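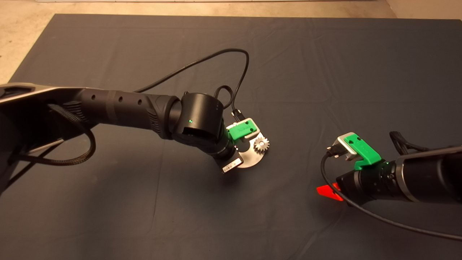
3 min read

The Ferry Bell

The bell at Etport hung from an iron bracket beside the ticket hut, and for as long as the boy had lived there it had been his grandmother's job to ring it. She rang it once when the boat left the far side and twice when it came in. On foggy mornings she rang it every minute until she heard the engine, and then she sat down on the bench and ate her bread.

She was paid 200 a season for this. It had been the same figure since before he was born. She kept the notes in a tin on the shelf over the stove, and when the boat was laid up for the winter she took the tin down and paid the coal, the shop and the man who mended the roof, in that order.

In February a letter came from Ceditz, where the ferry company had its offices. She put it on the table and went out to see to the hens. When she came back in she washed her hands and asked the boy to read it to her, as her glasses were no good for small type.

The letter said the company was closing the crossing. The new bridge at Badawi would be open by the spring, and a bus would go over it. It thanked her for 53 seasons. It asked her to return the key to the hut and the bell rope, which were company property.

"Not the bell?" she said.

He read it again. "It only says the rope."

She folded the letter and put it behind the clock. They had soup, and afterwards he did his sums at one end of the table while she sewed a button on his coat at the other.

The next day she cut the rope down with the kitchen knife. It was stiff with salt and left black marks on her palms. She coiled it and put it in a flour bag with the key, and they walked up to the post office with it. The woman behind the counter weighed the parcel and named a price. His grandmother said the company could pay that at the other end, and the woman said it didn't work like that. They stood there for a while. In the end she paid.

On the way back they went round by the landing. The boat had already been taken away and there was a pale stripe on the wall where its fenders used to rub. Somebody had put a chain across the top of the steps. She stepped over it and the boy ducked under.

She looked up at the bell. It was green all over apart from the lip, where the clapper had kept it bright.

"What's it worth?" he asked.

"A man from the scrapyard offered me 1000 for it once."

"Was it yours to sell?"

"No," she said. "I told him to come back when it was."

They went home. For the rest of that month she got up at five as she always had, lit the stove, and then had nothing to do. She cleaned the inside of the cupboards. She dug over the bean patch, though the ground was far too cold. The boy heard her moving about and lay in bed listening until it was time for school.

The fog came back in the first week of the spring term. It was thick enough that he could not see the gate from the door. There were still some small boats going out after mackerel, four or five of them, and two had left before it came down.

She stood on the step with her coat on over her apron. Then she went to the drawer and took out the washing line.

He carried the stool. At the landing she climbed up on it, with him holding the legs, and tied the line to the clapper with the knot she used for everything. It was thin blue line and it cut into her hand, so she wound a tea towel round it. She pulled.

It sounded the same as before. She gave it a minute, by her own counting, and pulled again. After a time she let him have a turn, and showed him how to let the line go slack so the clapper fell back by itself.

The first boat came in at half past eight and the second a good while later. The man in the second one threw a rope up on to the wall and the boy made it fast.

"I thought they'd stopped you," the man called.

"They stopped the ferry," she said.

He handed up 3 mackerel wrapped in newspaper. She took them, sat down on the bench, and sent the boy off to school. He was late - the bus had gone, and he had to walk the whole way along the top road with his coat buttoned up to the neck. He could hear her as far as the chapel.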